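Keep the Board, Lose the Leftovers

A shared workroom needs its vertical surfaces governed before its floor. At Tetton we gave 58 square meters to 12 people, and the wall filled first. Magnets drift to the edge of a whiteboard and stay there.

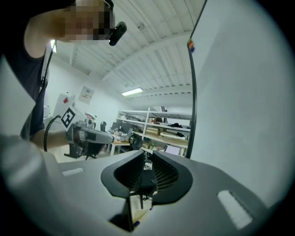 Magnets parked along the board's black edge strip.

Esther Makokha wants every panel fixed to a wall. I disagree. A board that moves earns its space — provided its cables don't cross a walkway.

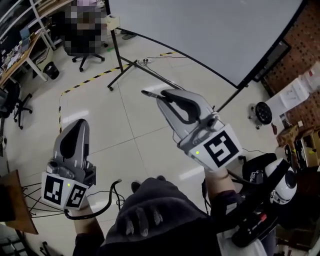 Stands are the harder case. Spread legs claim more floor than the screen they carry, and a power strip beside them claims more again. Tape the footprint in May, and review it after 2 months.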